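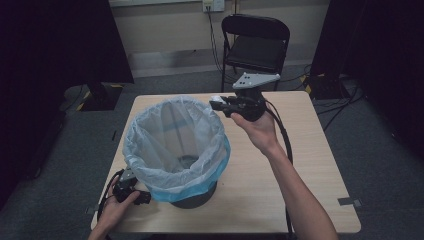 ok so I finally got through the whole winter without buying a single loaf of bread and I have some thoughts. Long thread, sorry, get a snack

Background for new people: I moved last March into an apartment in Haslam with an oven that has two settings, off and angry. I had never kept a sourdough starter alive for longer than a vacation. My old roommate Joanne Parsons gave me a jar of hers as a going-away present and I panicked for a week

The starter is named Priseck. I didn't name it, it came with the name. Joanne got it from a woman at her church who got it from somebody else and I have given up on finding out what it means

First thing I got wrong: feeding it way too much. I was putting in 200 grams of flour every morning like I had a bakery to run. I cut it down to 30 grams flour, 30 grams water, in a jam jar, and guess what, it rises exactly the same. I was throwing out so much paste, you guys

Second thing: the fridge. You can put it in the fridge!! Carol Hollis from my old job told me this and I didn't believe her until she sent me her loaf. She feeds hers when she remembers to. Her bread is better than mine and I'm only a little bitter

The flour. I use the plain bread flour from the big store for most of it and a scoop of whole rye from the mill out at Closterach. The rye is what wakes it up. If yours is sluggish try the rye before you try anything else

(someone is going to ask about bottled water. I use the tap. Mine has been fine with the tap. If your tap smells like a pool, let the water sit out overnight)

Shaping is the part where I still lose my mind a bit. Every video makes it look like folding a sweater and then I go in and it's glued to me up to the wrists. What helped was less flour on the surface, wet hands, and moving faster than feels polite. I also quit using a cutting board and just work right on bare wood now

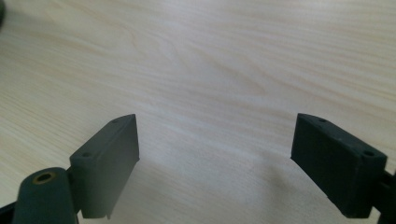
light wood, wavy grain, I could look at it all day

You do NOT need a fancy basket for the second rise. I used a colander with a dish towel in it until January. Rub rice flour into the towel, a lot more than you think. I skipped that exactly one time and had to peel the towel off like a bandage

Now the angry oven. It runs hot in the back left corner so everything came out with one black cheek. Ozan Bozkurt (hi Ozan) told me to put an empty sheet pan on the rack under the pot and turn the pot halfway through. The bottoms quit burning that same night. The black cheek is now more of a tan cheek

My pot is a thrift store Bodon with a chipped lid and I love it like a pet. Preheat it for as long as you can stand to. Parchment paper sling, lower it in, lid on, don't touch anything with your bare hands – I have a mark on my thumb from forgetting that the lid is ALSO hot

Then you have to let it cool before you cut it and I have managed this maybe twice. Ruth Hebden says an hour at least. Ruth lives alone and has no one standing next to her with the butter already out

Failures, for the record: one loaf I forgot the salt (tastes like a wall). One loaf I let rise overnight next to the radiator, and in the morning it was soup. One loaf I still don't understand, it was just flat and sort of shiny? We made croutons. We made so many croutons

Things to do with the discard, ranked by me: crackers, then pancakes, then scallion pancakes if you count those separately, then pizza dough way down at the bottom. People keep telling me the pizza dough is great. Jhun Dumlao brought one over and his was great. Mine bends

Is it cheaper? Sort of. Flour is cheap and running the oven that long isn't. I don't do it for the money, I do it because the kitchen smells good and I get to be smug for a whole afternoon

My regular recipe since everyone asks: 3 big spoonfuls of bubbly starter, a bag-ish of bread flour (ok fine I'll post the real weights tomorrow, they're on an envelope stuck to the fridge and I'm on the couch)

Also I have spare starter if you're local and want a jar. Bring your own jar please, I'm down to the one with the pickle smell. Message me and I'll feed it the night before you come by

ok the timer's going off, bye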